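Drumdale Backyard Homes
Models > Predeo

Predeo
Two bedrooms, one bath, 654 square feet

The Predeo is the larger of our two backyard cottages. It is built as a permanent second home on a lot that already has a house, and it goes on a poured foundation like any other house. Buyers mostly use it for a parent, a grown child or a long-term renter. It is sold as a finished building with the kitchen, bath, flooring, lighting and interior paint included in the base price.

If 654 square feet is more than your lot allows, look at the Mallis. It has one bedroom and 419 square feet, and it uses the same windows, cabinets and fixtures.

Layout

The front door opens into the living room, with the kitchen along the back wall. There is no hallway to speak of. A short passage off the kitchen leads to the bath and the laundry closet, and the bedrooms sit at opposite ends of the house so they do not share a wall. Both bedrooms fit a queen bed and a dresser. The one on the kitchen end is slightly deeper and has the larger closet.

The plan can be mirrored at no charge. Tell us before drawings go to the city, as a mirrored plan is a new sheet set and we can't swap it after the permit is issued.

Included in the base price

Full-height kitchen cabinets with soft-close doors
Quartz counter and single-bowl sink
Electric range, range hood and refrigerator
Walk-in shower with a low curb and blocking in the walls for grab bars
Vinyl plank floor in every room except the bath, which is tile
Heat pump with a wall unit in the living room and one in each bedroom
Tankless electric water heater
Double-pane windows with screens
Fiber cement siding, one color from the standard chart
Covered front step with light

A dishwasher is optional. The cabinet run is already laid out for an 18-inch model, and the wiring is in the wall whether you order it or not.

Entry and access

The Predeo can be ordered with a step-free entry. The slab is set lower and the walk is graded up to the door, so this has to be decided at the site visit. Interior doors are wide enough for a wheelchair in both versions. The bath has turning space with the standard vanity, and a wall-hung sink is available if you want more room underneath.

Exterior choices

Standard siding colors are white, sand, slate, dark green and barn red. Trim is white or black. The Tanasarn package changes the front of the house to vertical siding, adds a deeper roof over the step and replaces the front door with a half-glass door. It does not change the floor plan or the footprint. Metal roofing is a separate option - you can have it with or without the Tanasarn front.

Site requirements

We need a clear path from the street to the building area. Most side yards work, but gates, sheds and low branches may have to come out. The owner handles removal of trees and old structures before we start. Sewer, water and power are tied into the main house lines where the city permits it. If your panel is full, an electrician will have to upgrade it, and that is quoted separately.

Setbacks and height limits are different in every town. We check yours before we take a deposit. Flood zones and steep slopes need an engineer's letter.

Permits and schedule

Our office prepares the drawings and files the application. Permit time depends on the city. Once the permit is in hand, foundation work comes first, then framing, roof and siding, then the inside. Foundations are not poured after October in the northern part of our service area, so a late permit may mean a spring start.

You will have one contact for the whole job. Site visits and start dates are scheduled by Raimo Hakala, who also does the final walkthrough with you.

Laundry and storage

The laundry closet is sized for a stacked washer and dryer, with a floor drain pan, a vent to the outside and a shelf above. Machines are not included. Side-by-side machines will not fit in this model. There is a coat closet by the front door, and the attic space over the passage has a pull-down ladder and a plywood floor for light storage.

A folding counter can be added across from the laundry closet. It takes up part of the passage wall, so it can't be combined with the tall pantry cabinet.

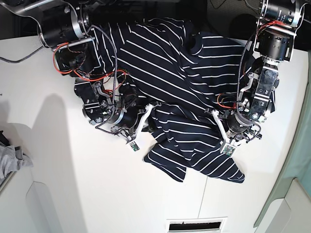
Warranty

The structure and roof are covered for 2 years from the date of the final inspection. Appliances and the heat pump carry their makers' own warranties, and we hand over the paperwork at the walkthrough. Settling cracks in drywall are repaired once, at the end of the first year. Please save them up and send us one list.

Seeing one in person

The model Predeo is open by appointment, mornings from 9:00 to noon. A furnished Mallis stands on the same lot, so you can walk through both in one visit. Bring a plot plan or a property tax map if you have one and we can mark up a rough placement while you are there.

Request a price sheet
Download the floor plan
Compare with Mallis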